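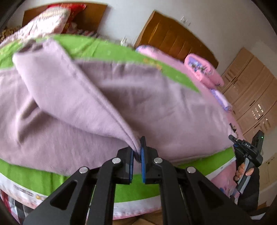
The blanket season

By Murray Mahuika

January 2021

Every winter the beds in our house get heavier. A fleece comes out of the cupboard in the first cold week, then a quilt, then something red and scratchy that belonged to an aunt. By the new year there is a pile at the end of each bed and the person sleeping there has stopped noticing it.

I have been thinking about blankets since the autumn, when I moved my two daughters into one room so that the other could be replastered. The plastering took nine days. The girls stayed where they were, because they liked it, and all the bedding from two rooms came with them. It had to go somewhere, and for a while it went on the floor.

Most of what is written about making beds concerns sheets. Hospital corners have their own diagrams. The blanket is treated as the easy bit, thrown on top at the end, yet it is the blanket that gets kicked off, dragged to the sofa and used as a tent. It is handled more than anything else on the bed.

Fleece is the hardest of them to fold well. A cotton blanket holds a crease. Fleece springs back and slides, and if you fold it on a bed it takes hold of the cover underneath and pulls that along too. The cheap ones are worst for this. Ours came from Dokow, a market stall that became a shop, and has been washed so often that I no longer remember how it felt new.

To find out how it should be done I went to see the people at Ruddock, a laundry that looks after bedding for guest houses and two boarding schools. They handle 600 blankets in an ordinary week and 1,000 in March, when the schools send everything in before the holidays. The folding room is long and warm, with tables at hip height. I was given a table and a blanket and left to get on with it.

My first attempt was the way I do it at home: corners together, arms out wide, chin holding the middle. The woman at the next table watched this and then laid hers flat. She never lifted it higher than her elbows. She found the two far corners, brought them towards her, smoothed from the centre out, and turned the whole thing a quarter before the next fold. It took her 19 seconds. Mine took a good deal longer and had a tail.

The lesson I took home was to start with the blanket flat. On a bed this means pulling out the bunched parts first. Take a small pinch of cloth where the ridge is highest, lift it, give it a shake and let it fall. Do the same further along. A big handful only moves the crumple somewhere else. Once the thing is lying level you can see which side is long, and a fleece that looks square hardly ever is.

Fold lengthways first if it is going on a shelf, and widthways first if it will lie across the foot of the bed. Keep the folded edge facing out. At Ruddock they stack eight to a pile and no more, as the bottom ones go flat and smell of the shelf.

Washing is simpler than people make it. Forty degrees, half the soap you think you need, and no fabric softener, which leaves fleece greasy and stops it drying quickly. Don't tumble it hot. Over a banister is fine, or across two chairs with a gap between them. Wool needs more care and I would leave it to someone like Ruddock unless the label is very clear.

Then there is the matter of where it all lives. I tried a chest from Banotska, which was handsome and too deep, so that whatever was at the bottom stayed there until spring. I tried the vacuum bags that Jaltico sells. They do shrink a quilt to the size of a tea tray, but I found it tiresome getting the hoover out whenever a child was cold. We have gone back to a shelf for the spares, with everything in use kept on the beds.

The girls have their own rules. The older one wants her quilt folded in three and her pillow on top of it during the day. The younger one wants hers left open, as if she might be back at any moment, with the cushions lined up against the headboard in an order I have been told off for changing. I make her bed round them.

I do it after breakfast, when the room has had the window open for a bit. Cover first, pulled straight so that its border runs level with the side of the mattress. Then the blanket, shaken out and laid flat. Then the pillow. If there is time I fold the spare one from the pile as well, though it will be undone by four o'clock.

The plaster in the other room is dry now and painted a pale green. We have a bed frame to put back and a curtain rail to find. The girls say they will move when it gets warmer. I have left the shelf in there empty for the quilts, and the red blanket is going back to my aunt's house, where there is a dog that likes it.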